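Work surface and small-parts checklist, Gondside site
Monthly round, January

12 shares | 6 comments

Scope: fixed tables, benches and counters in the Gondside and Witgate rooms. Complete one sheet per room. Mark each line Pass, Fail or N/A. A Fail needs a comment and a follow-up entry in the Veltari log before the sheet is filed.

1. Table feet level, no rocking under hand pressure. Pass
2. Fasteners under the top present and tight. Pass
3. Edges free of chips and splinters. Fail
Comment: chip at rear corner of table 6. Taped. Replace edge strip.
4. Wall behind tables free of damp and flaking paint. Pass 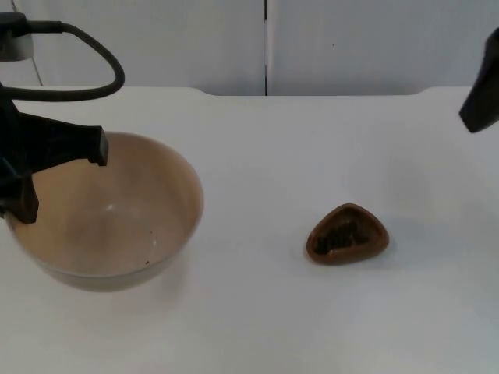

SECTION B: TABLETOPS AND LOOSE ITEMS

5. Heavy bowls and ceramics set back from the front edge. Pass
6. Hanging cables clear of the walking route. Pass
Comment: measured at the door side only. Repeat at the window side next round.
7. Surface wiped with Bepari cleaner, diluted per label. Pass
8. Loose small items returned to storage at end of shift. Fail
Comment: repeat finding. Storage tray has no lid and no label.
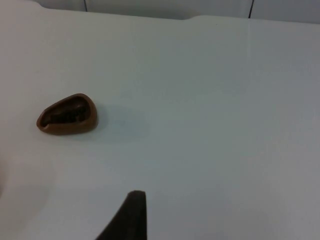
Small brown hollow item on white tabletop.

SECTION C: LIGHTING AND ACCESS

9. Light even across the working area, no flicker. Pass
10. Clear width between tables at least 93 cm. Pass
Comment: Witgate aisle narrows to the limit when the stools are out.
11. Socket covers intact. Pass
12. Waste bin emptied, liner fitted. N/A
Comment: bin removed for repair.

Time taken: about 20 minutes per room. Lines 3 and 8 stay open until rechecked. Do not change a Fail to Pass on the original sheet; enter the recheck on a new one and quote the line number.

Comments (6) | Share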